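Status: in use at two sites, Purnstead and Plolulden. The format is stable; the sample data is still being tidied.

# tableplan

`tableplan` is a small command-line tool that reads a list of bookings and a list of tables, and writes out a seating plan for one service. It was written for the café at Purnstead, which used to do this on paper. It doesn't take bookings, handle payments or send messages.

## Requirements

- Python 3.9 or later
- No other packages
- A terminal that can show UTF-8, if any of your booking names need it

## Running it

```
python tableplan.py --tables tables.csv --bookings sunday.csv --out plan.csv
```

All three arguments are required. If the output file already exists the program stops with an error, unless `--force` is given. Times are local and written in the 24-hour clock. There is no support for a service that runs past midnight.

## Input files

### tables.csv

| Column | Type | Notes |
|---|---|---|
| `table_id` | text | Must be unique. Letters, digits and hyphens only. |
| `shape` | text | `square`, `round` or `long` |
| `seats` | integer | The most people you would put there, not the number of chairs |
| `min_party` | integer | Optional. Defaults to 1. |
| `joins_with` | text | Optional. Another `table_id`, or several separated by semicolons. |
| `zone` | text | Optional. Free text, matched exactly. |

Joins have to be declared on both tables. If A lists B but B does not list A, the loader prints a warning and ignores the join. Two joined square tables lose the seats along the shared side, so the program takes the sum of both `seats` values and subtracts two. Round tables can't be joined.

### bookings.csv

| Column | Type | Notes |
|---|---|---|
| `ref` | text | Your own reference. Not checked against anything. |
| `arrive` | time | `HH:MM` |
| `party` | integer | Children in high chairs count as one |
| `stay` | integer | Minutes. Blank means the default of 92. |
| `zone` | text | Optional. Treated as a request, not a rule. |
| `fixed_table` | text | Optional. Treated as a rule. |

The odd default for `stay` is the median from the Purnstead till records. Plolulden overrides it in its own settings file, and most other places should too.

The `seats` value deserves some care. A square table that takes four for coffee may only take three once there are full-size plates, a flower pot and a small framed sign on it. Use the lower figure if you serve meals, and keep a second tables file for drinks-only services.

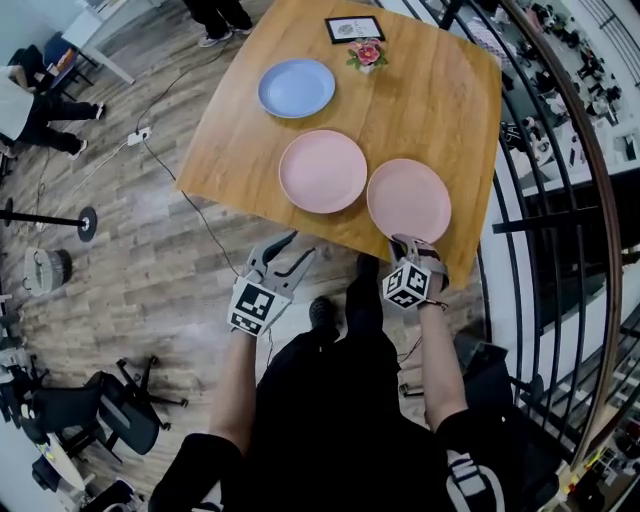
A wrong `seats` value is also the usual cause of plans that look fine on screen and fail in the room. The loader can't detect this. It only rejects zero, negative numbers and blanks.

## How tables are assigned

1. Bookings with a `fixed_table` are placed first. A clash between two of these is an error and no plan is written.
2. The rest are sorted by party size, largest first, then by arrival time.
3. Each booking goes to the free table with the fewest spare seats. Ties go to the requested zone, then to the order of `tables.csv`.
4. If no single table fits, declared joins are tried in pairs.
5. Anything left over is written to the output with the table marked `NONE`.

There is a gap of 5 minutes between bookings on the same table, set by `turnaround` in the settings file. The method is greedy and doesn't go back over earlier choices. With up to 40 bookings a run finishes in around a second on an old laptop.

## Sample data

The `samples/` folder holds 4 services from Purnstead. References have been replaced and arrival times shifted to the nearest quarter of an hour. Walk-ins are missing from all of them, so the samples shouldn't be used to estimate how busy the café is.

`samples/flurkalari.csv` is a made-up floor layout with long tables only, kept for testing joins.

## Known problems

- Joins of three or more tables are not tried.
- A `zone` with trailing spaces doesn't match. Strip them before loading.
- Files saved with a byte order mark fail on the first column name.
- `--force` overwrites without keeping a copy.

The older Toivonen export format was dropped in June. The converter is still in `old/` but has no tests and will be removed in the next release.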